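Getting Your Running Shoes Through a Wet Spring (and a Few Other Things From the Laundry Room)

Posted June 2021
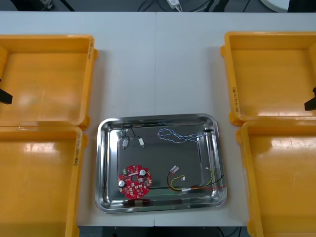

I have been running long enough to have ruined a good many pairs of shoes, and most of them I ruined at home, after the run was over. The dryer got two of them. A radiator got my favorites. So when Milagros Sepúlveda from our Saturday group in Candomstead asked me how I keep mine going so long, I started writing her a short note and it turned into this page, as my notes tend to do.

Start at the back door. Take the shoes off there, undo the laces all the way (I know, I know, we all kick them off by the heel) and pull the insoles out. An insole left inside a soaked shoe will still be damp the next evening, and that is where the smell begins. Stand the insoles up against a wall so the air can get at both sides.

Then newspaper. Crumple it loosely and push it right down into the toe. Change it after 45 minutes, when the first lot has soaked up the worst, and then leave the second lot in overnight. If you don't take a paper anymore, plain packing paper works nearly as well, and an old cotton dish towel will do in a pinch. Glossy flyers are no good at all – they just sit there.

Keep the shoes away from heat. The glue that holds the sole on doesn't like it, and neither does the foam. A small fan set on low, pointed at the open mouths of the shoes, is the best thing I ever did for mine. My neighbor Hipólito Paredes hangs his by the tongues from a pants hanger on the shower rail, which keeps the drips in the tub, and I have copied him ever since that terrible week of rain in April.

For mud, wait. Wet mud smears into the mesh and dry mud brushes off. I use an old nail brush, then a cloth wrung out in lukewarm water with a drop of dish soap. Laces go in the wash in a little mesh bag with the socks.

Now, the smell, if you already have one. Put a spoonful of baking soda in the toe of a clean old sock, knot it, and tuck one into each shoe. Leave them a couple of days. Shake out anything that has leaked before you put your foot in, especially with dark socks!

Socks and shirts deserve a word too. Skip the fabric softener on anything stretchy. It leaves a coating, and after a while the shirt holds on to sweat and never quite smells fresh, even straight from the line. Half a cup of white vinegar in a 20 minute soak of cold water, then an ordinary wash without the vinegar, has rescued several shirts I was ready to turn into dusters. Turn them inside out first.

Foam rollers and exercise mats just need a wipe with soapy water and a proper dry before they are rolled up or put in a closet. I forgot mine in the trunk of the car one summer and I would rather not talk about it.

One last thing, which I-hsuan Liu wrote in to suggest: write the month you bought them on the underside of the insole in laundry marker. I can never remember which pair is the old pair, and now I just look. My current ones say January, so they have some life in them yet.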